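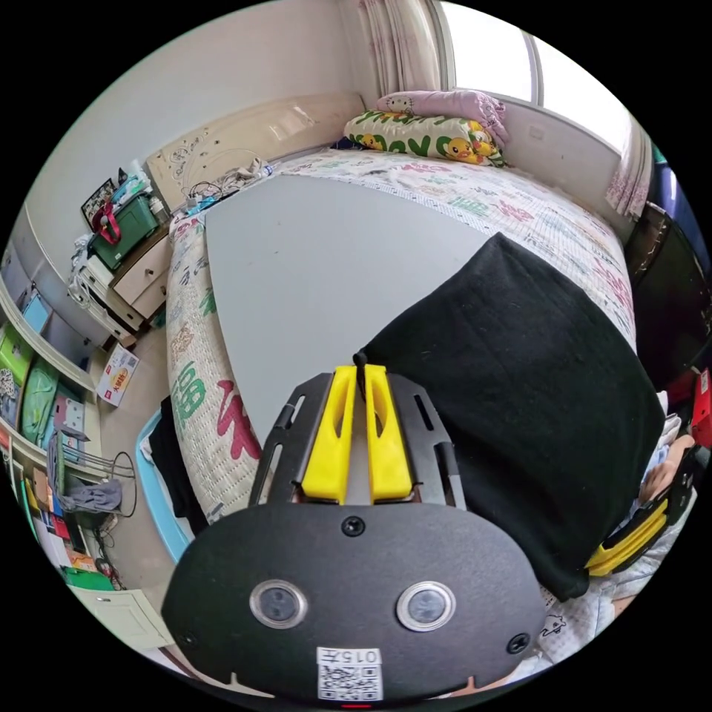 Pair of hand-held grippers in use over a bed, one in the foreground, one at right.

Thread: House rules for home recording, what do you enforce?

jisel_ops
December 9, 2018
I'm rewriting our rules for people who record with hand-held grippers at home. The current sheet is 12 pages and our operators don't read it. I want one page. Draft so far:

Check the ID label on each gripper against the log before you start.
Wipe the sensor windows.
Both grippers in view of each other before the first grasp.
Clear the surface of anything that isn't part of the task.
Stop and restart if a strap or cable gets between the fingers.

What am I missing?

koster76
Drop the fourth one. We had it for a year and got 3000 episodes of bare beds and bare tables. The policy fell apart the first time it met a charger cable. Leave the room how it is.

L. Verbruggen
Disagree with koster76. Pillows and clothes at the side, fine. Soft black fabric lying where you're working is another matter. The fingers catch on it and the operator starts fixing things by hand, and then you have a bad episode that looks like a good one.

koster76
Then write a rule about hands. Ours says bare hands never touch the object between start and stop. It does the job without tidying anybody's bedroom.

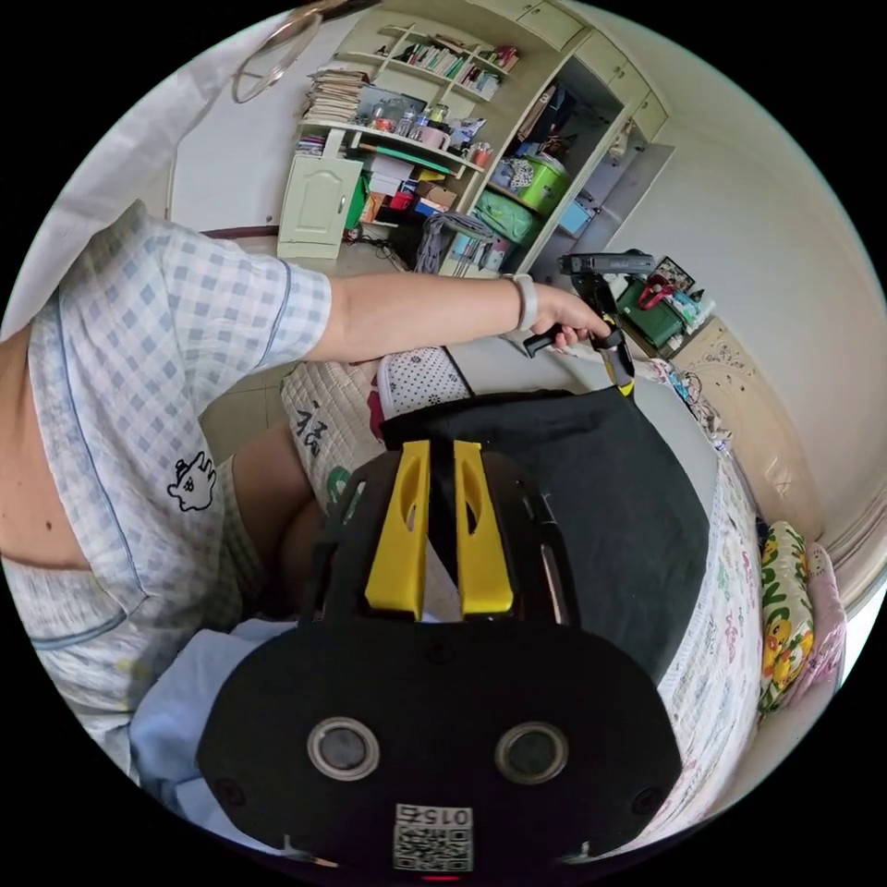
Left arm extended with the second gripper, bracelet on the wrist.

skem_tom
Add jewelry to the list. At Skemcombe we ask for bracelets and watches off, in the same line as loose sleeves. Short sleeves are good.

Milan Vanhove
Is the jewelry thing safety or data? With a trigger grip there's no motor near the wrist. I'd make it a recommendation. Every "must" you add makes the others weaker.

skem_tom
Data mostly. We went through 729 rejected clips in May and wrist stuff was in a fair number of them. I'll take "should" if that's the wording.

L. Verbruggen
Privacy needs a line too. Papers, framed photos, anything with a name on it gets turned around or moved. It's on page 9 of the Lilleo sheet where no operator will find it.

koster76
Agree on that one.

jisel_ops
OK. Fourth rule becomes "leave the room as it is, except private items." Hands rule goes in as a must, jewelry as a should. Still undecided on fabric. Lotte, can you post your wording?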